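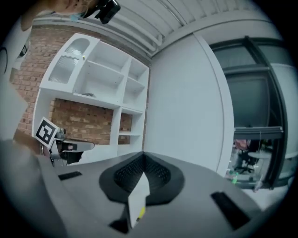

Course Materials > Business and Society > Unit 3 > Chapter 11

Chapter 11
Weights, Measures, and Fair Trade

Every sale by quantity depends on an agreement that is seldom spoken aloud. The buyer of a pound of flour accepts that the seller's pound is the same as everyone else's. When that agreement fails, prices lose their meaning, and honest sellers are put at a disadvantage by those who give short measure.

This chapter examines how communities have set standards of weight, length, and volume, and how those standards are enforced. It builds on the discussion of contracts in Chapter 10. Students should be familiar with the terms "consideration" and "good faith" before proceeding.

11.1 The Market at Olusbridge

The river town of Olusbridge held a grain market each June. Farmers from the uplands measured grain by the heaped bushel, in which the grain was allowed to rise above the rim. Merchants from the port of Bumholm bought by the struck bushel, leveled with a straight stick. Both parties used the same word and often the same vessel, yet a heaped bushel could hold a good deal more than a struck one.

Disputes were heard by the market court. Of the 199 complaints entered in its surviving roll, 60 concern the measuring of grain. The remainder deal mainly with unpaid debts, damaged goods, and the blocking of the road by carts. In most of the grain cases, the court found no fraud. The parties had made a bargain without settling the terms in which it was stated.

The town's answer was to keep a bronze measure chained at the market gate. Any buyer could ask that a purchase be checked against it, and a small fee was charged to whichever party proved to be in error. Bumholm adopted the same measure later, after its merchants objected to keeping two sets of accounts.

11.2 Standards and Tolerances

No two measuring vessels are exactly alike. A law that required perfect agreement could not be obeyed, and inspectors therefore work with a tolerance, meaning the largest error that will be permitted before a device is rejected. Tolerances are usually wider for devices already in service than for new ones, as scales and pumps wear with use.

Key terms: standard, tolerance, short measure, net weight, tare, verification.

We use cookies to remember your place in the text. By continuing to read, you accept our cookie policy.

© Turunen Educational Press | Contact | Permissions | Back to top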